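Guest Cottage Changeover and Safety Checklist, with my comments

5 min read

Checked at Kesmont, the smaller of the two cottages, on 24 February 2024, ahead of the first guests in April. I have kept to the same order as last year so that the sheets can be laid side by side, and I've let myself ramble in the comments, as I always do, because a bare tick means very little to me by the time the next inspection comes round.

OUTSIDE AND ENTRANCE

Path and steps: Pass, with a note. The moss has come back on the shady side and wants a good scrub before anyone arrives with suitcases. I gave it a quick going over with the yard broom while I was there, but it deserves a proper morning.

Handrail: Pass. Firm all the way down, and I did lean on it with my full weight!

Outside light: FAIL. It comes on well enough but goes off again before you've found your key. Please turn the timer up.

Key safe: Pass. Code changed. The new one is in the Pollura book, in the usual drawer.

KITCHEN

Smoke alarm in hall outside kitchen: Pass. Tested with the button, lovely and loud.

Heat alarm: Pass. Replace by the date on the side, and do look at it, as the print is tiny and I needed my other glasses.

Fire blanket: Pass, though it had been moved behind the bread bin again. I have put it back on its hook by the door, where a person could reach it without leaning over the hob.

Pelkonen stove: Pass. Door closes snugly, glass sound, hearth clear. The log basket had crept rather near, so I have moved it to the far side of the chair, and I'd be so grateful if it could stay there.

Carbon monoxide alarm: Pass. New batteries fitted.

Kettle and toaster: Pass on the kettle. The toaster flex is a little worn near the plug and I have taken it away. A new one is needed, nothing fancy.

BEDROOMS

Window catches: Pass in the front room. In the back room the left one is stiff, and a drop of oil should see to it.

Bedside lamps: Pass, both. Shades straightened.

Blind cords: Pass. Cleats still tight to the wall, cords wound well up out of a small child's reach.

BATHROOM AND LINEN

Hot tap: Pass after adjusting. It was running far hotter than I'd like for little ones or for anybody older, so the mixing valve has been turned down. Run it again on the day.

Bath mat: FAIL. The suckers have gone hard and it slides about. Throw it out, please, and don't be tempted to keep it for the dog.

Towels: Pass. Thick ones take an age to dry in this weather, so allow for it, and don't drape them over the heater however cold it is.

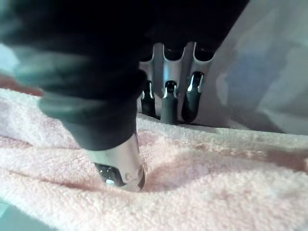

Extractor fan: Pass, but noisy. The cover was furry with dust and I've washed it in the sink.

Door lock: Pass. Opens from outside with a coin, should someone get stuck.

PAPERWORK

Guest folder: Needs work. The page for the Aten boiler has gone missing and the map has tea on it. I will print both again.

Emergency numbers: Pass. Checked each one by ringing it, apart from 999, naturally.

First aid box: Pass, but low on plasters and the burn gel is out of date.

TO DO BEFORE OPENING

Outside light timer
Scrub the path
Toaster
Bath mat
Oil for back bedroom catch
Plasters and burn gel
Boiler page and map

The other cottage still has to be done, and I'll use a fresh sheet for it.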